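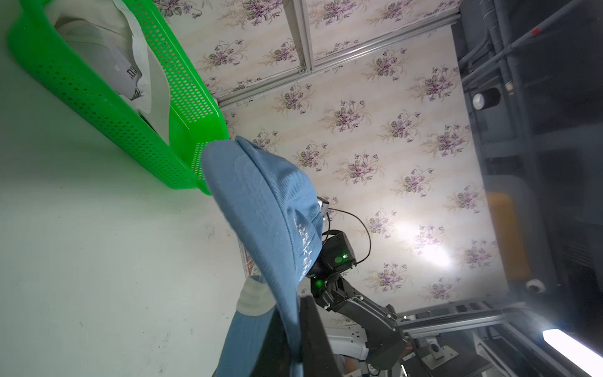
Figure 2.1 A light blue cap in the gripper, beside the green basket.

Chapter 2
Picking Up Soft Things

Welcome to the part of the course where your robot finally gets its hands on something! In Chapter 1 you moved the arm through open air. Now you'll close the gripper on caps, socks and shirts, and you'll find that cloth has plenty of ideas of its own.

A wooden block keeps its shape wherever you grab it. A cap folds, swings and sags (which is half the fun). Student teams in the Wadberg Robot Club have logged 3372 cloth picks for their Protby project, and they still argue happily over the best place to grab a brim. 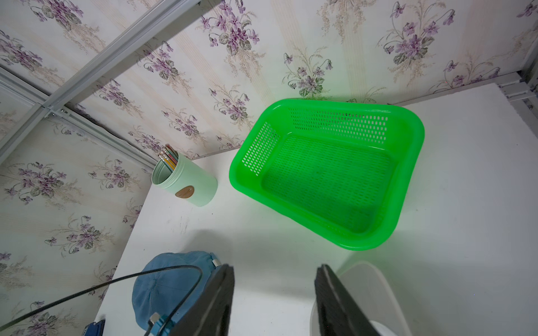

Figure 2.2 Open gripper fingers, with the empty basket against the wall.

Before you start, look hard at your table. Where is the basket rim? What could a finger bump on the way there? Sketch the path on paper first, then try it at slow speed.

By the end of this chapter you will be able to
choose a grab point on folded cloth
set how far the fingers close
plan a path over a basket rim
keep a pick log your teammates can read

Key words: grab point, grip width, clearance, pick log

Warm-up: Drop a sock on your desk and pick it up with two fingertips, 37 times. Write down each spot you pinched. Bring your list to Section 2.1.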